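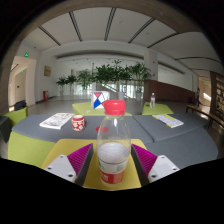
Voyle Home Cooks list
Subject: Re: [voyle-cooks] Soup gone thin again – what am I doing wrong?
Date: Fri 27 October

Oh, I'm so glad you asked this one! I've been making split pea soup nearly every week since the clocks first started threatening to change, and I've ruined it in every way you mention and a few you don't. Answers in between your paragraphs, as usual on here.

> Hello all,
>
> I've tried the yellow pea soup from the autumn booklet twice now and both
> times it came out like dishwater with gravel in the bottom. The booklet
> says the peas should "fall" after an hour. Mine didn't fall. After two
> hours and ten minutes they were still little hard discs and we had toast.

Toast is a perfectly good supper, but two hours and ten minutes is too long to be stood over a pan. My first suspicion is old peas. They keep for ages in the sense that they won't hurt you, but they get stubborn, and a bag that has been at the back of the cupboard since last February (or the one before) may never go soft whatever you do to it. I had a bag like that which I boiled on and off for most of a Sunday. I now write the month on the bag with a marker when I bring it home, and I buy small bags from the Bernura shop on the corner by the bus station, where they seem to get through them quickly. The big sacks at the market are cheaper but I can never finish one.

> I put the salt, a tin of tomatoes and a good squeeze of lemon in at the
> start, as I do with most soups. The booklet doesn't say when to add them
> so I assumed it didn't matter.

There's your second culprit, I think! Tomatoes and lemon are both sour, and sour things keep the peas firm. It's lovely when you want beans to hold their shape in a salad and maddening when you want soup. Keep them both back until the peas have gone completely to mush, then stir them in and give it another ten minutes. The difference is enormous, you won't believe it's the same recipe.

Salt I'm much less bothered about. Some people on this list are very firm that it must go in last. I've done it both ways with peas from the same bag and couldn't tell the two pans apart, so I put half in at the start and the rest when I taste it. If you're using a ham bone, hold off altogether until the end, as the bone may do all the salting for you.

> Our water here is very hard, the kettle is a disgrace. Could that be
> part of it?

Yes, it could! Hard water does slow them down. I had two winters in Gakel, where the taps furred up while you looked at them, and every dried thing I cooked there took longer. A pinch of bicarbonate of soda in the pot sorts it out, and I do mean a pinch, what you can pick up between finger and thumb. I once used half a teaspoon on the principle that more would be quicker. It was quicker, and the soup tasted of soap, and so did the bread we dipped in it.

> Quantities: the booklet gives 469 g of peas, which seems an odd amount,
> and it doesn't say how much water at all, just "cover well". I used
> a litre and a half, then topped it up when it looked low.

I laughed out loud at this because I had the same puzzle with the 469. As far as I can work out, somebody converted it from an old weight, got a number off a calculator and left it exactly as it was. I wouldn't bother with it. I work from the water instead, and I've ended up with something I can remember without a booklet:

1000 ml water
200 g split peas
100 g onion, chopped small
100 g carrot, chopped smaller
a stick of celery if there is one
a bay leaf
a good spoonful of butter or oil

That feeds three of us with seconds for one. Double it for a crowd, but start with slightly less than double the water, because a full pan steams off less than you'd expect and you can always let it down later. With your 469 g in a litre and a half you weren't short of peas at all, so the thinness must have been down to them not breaking up. All the thickness in this soup comes out of the peas themselves. Until they collapse you've got peas in hot water, and topping it up (I know, I know, I do it too) only puts the thick stage further off.

My order of doing things, in case it's useful:

Rinse the peas in a sieve until the water stops looking chalky. I don't soak split ones. Whole ones, yes, overnight.

Soften the onion, carrot and celery in the butter with a lid on, very low, for a good fifteen minutes. Go and do something else. They should be floppy and sweet and not at all brown.

In go the peas, bay leaf and cold water. Bring it up to the boil and skim off the grey foam. There's a lot of foam the first time and then hardly any.

Turn it right down so it only just blips, lid tilted, and leave it fifty minutes or so. Stir it a few times in the last twenty, and get the spoon right into the corners. Thick pea soup catches very easily and once it's caught, the whole pan tastes of it. Don't scrape the bottom if that happens, just pour the top part into a clean pan and carry on as though you'd meant to.

When you can squash a pea against the side with no effort, beat it hard with a whisk. I much prefer this to blending – you get a rough, thick soup with a bit of something to chew, and there's no blender to wash up. Now your lemon or tomato, salt, plenty of pepper.

> Last thing, does it freeze? And has anyone tried it with green ones?

It freezes beautifully. It sets solid in the fridge too, like something you could point a wall with, so don't be alarmed. Put a splash of water in the pan first, then the lump of soup, and warm it slowly with a lid on. It'll look wrong for five minutes and then it comes back all at once.

Green ones are good as well! They taste a bit earthier to me and I like them with mint and a spoon of yoghurt, where the yellow ones want mustard or cumin. Mine took slightly longer than the yellow, but that may have been the bag. The colour goes rather khaki as it cooks, which the children in this house had a lot to say about.

One more idea while I'm here. If you can get hold of the Ukum smoked paprika (the Bernura shop has it next to the stock cubes), melt some butter in a small pan, take it off the heat, stir in half a teaspoon of the paprika and trickle it over each bowl. It goes a wonderful brick red and the whole kitchen smells as if you've had a ham on all day. I've given this to people who said they didn't care for pea soup and there was none left for my lunch.

Please do have another go with a fresh bag and the lemon kept back, and write and tell us how it went. I'd love to know whether the bicarb helps with your water as well. If it's still gravel after an hour and a half, send me the name of the peas off-list and I'll look out for them here and try a pan myself.

I've also got a dumpling recipe that goes on top of this, if anyone wants it. It's on the back of an envelope so it'll need typing up, but I could do it over the weekend.

Happy stirring!

--
voyle-cooks: please trim quoted messages before replying
To leave the list, send a blank message with "leave" in the subject line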